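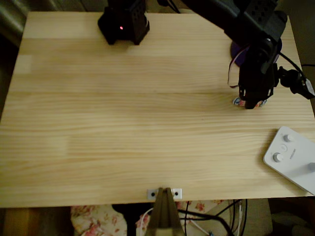 Esben Eyvindsson wrote back that pine is too soft for a worktop, full stop, and he'd have gone with beech.

OK so start there. Soft, yes – dents if you look at it. But glued pine is cheap, light, and you can sand it again. Hivdale bench talk, keep this part to 2 minutes.

Seams. Say: strips glued side by side, grain jumps at the joint. Plane the wrong way across that and it tears. Ask who's done it (hands up).

Pencil next. Small crosses, light hand, soft lead. Press hard in pine and you get a groove, then your sanding out a groove all afternoon. 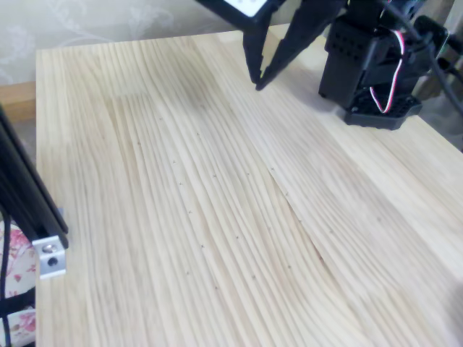 Crosses beat dots, a dot gets lost in the grain. Erase first, THEN sand, or the graphite smears into teh wood. 200 grit is plenty.

Finish – oil or soap, skip varnish story if late. Thank Auður Østergaard for the offcuts. Questions.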